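Speaker notes: Lettering you can read from the back of the hall
Ratree Thongsuk, talk for the Shirima community hall group, September 17, 2023

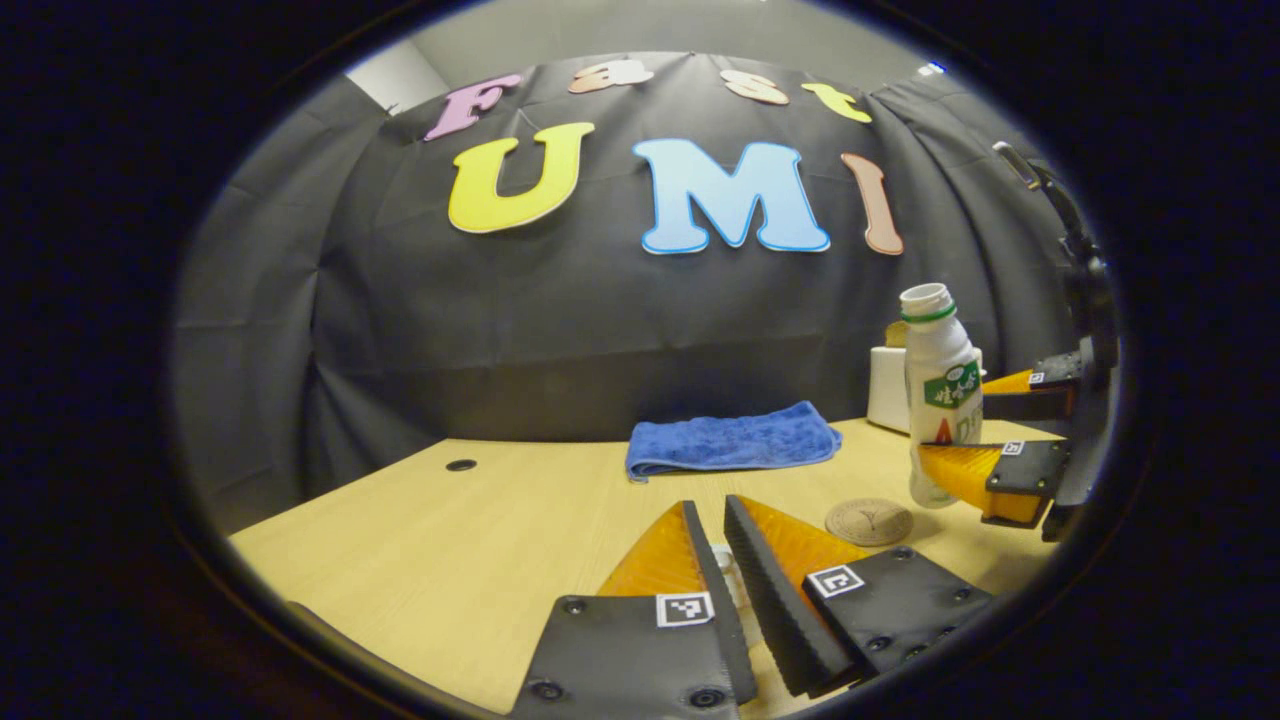 Foam letters on black cloth, with "Fast" in the upper row.

Slide 1. Start
Say hello, check the people at the back can hear. Mention that the handout is on the side table and they don't need to write anything down. The talk is 40 minutes and then questions.

I have been making signs and stage lettering for local events for eight years. Most of what I know came from getting it wrong at the Wivier summer fair, where we put navy letters on dark green cloth and had people asking all day where the tea tent was.

Slide 2. Size
The size of a letter depends on how far away the reader will be. Stand where the last row sits and hold up one test letter at the front before cutting the rest. If you have to think about which letter it is, go bigger.

Lower case is easier to read than capitals once you have more than a couple of words. Keep capitals for the start of a name. Watch out for lower case a and o in a rounded style, they look the same from a distance.

(Pass round the two test letters. Get them back before the next slide.)

Slide 3. Colour
Light on dark or dark on light. Black cloth takes nearly any pale colour. Yellow is the strongest on black and the weakest on white. Red on black looks fine close up and goes dull under hall lights.

If you are mixing colours in one word, keep them all light or all dark. One dark letter in a pale word drops out and people read the word without it. Nipon will want to tell the story about the Hitier banner. Let him, but keep it short.

Slide 4. Cloth
Matt cloth is better than shiny. Cotton drill is good, old curtain lining will do. Iron it the night before and carry it rolled on a tube. Folding it into a bag undoes all the ironing.

Letters follow the cloth. If the cloth sags, the line of words sags with it. Weight the bottom hem with a wooden baton or a length of chain. Clip the sides last, working from the top down.

Slide 5. Fixing
Pins for one-day events. Two pins to a letter, three for wide ones such as m and w. Hook-and-loop tape if the words will change. Double-sided tape leaves marks on cotton and I have stopped using it.

Set out the middle letter of the line first and work outwards. Starting from the left means you run out of room on the right. A length of white thread pulled tight makes a good base line, and you can take it away afterwards.

Slide 6. Cost
The last full set we made was 34 letters from foam sheet. Cutting them took Charoen and me two evenings. Store them flat in a box with paper between the layers. Ours have been lent out for two years and we have replaced one e.

Slide 7. Questions
Someone will ask about outdoor use. Foam is all right in a light breeze if it is pinned well. For rain, use painted board.

Someone will ask about borrowing the set. Names go on the sheet by the door.

Thank Larasati for opening up the hall. Chairs to be stacked by the stage.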